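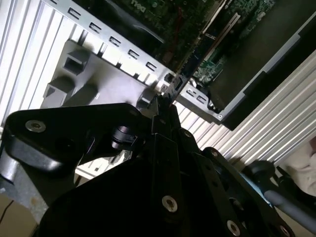 The green board inside, with DELL printed near its top edge.

Search this blog Type and press enter
2 min read

I finally watched the Climville documentary, the one Ngozi Adebisi made about the river families, and I'm still thinking about it over my second pot of tea! It follows two sisters through a wet August (hardly any music, lots of kettles) and lets them talk for as long as they like. 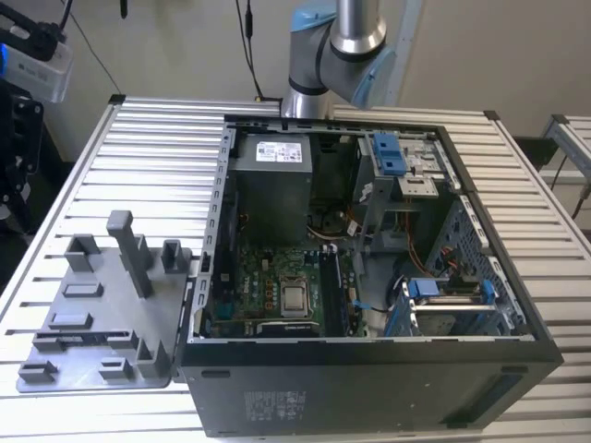 The black tower on its side with the panel off.

My favourite bit is the ferry crossing, which goes on for nearly the length of a song, and I could happily have had more. The Nerari is showing it again at 7, so do go if you can.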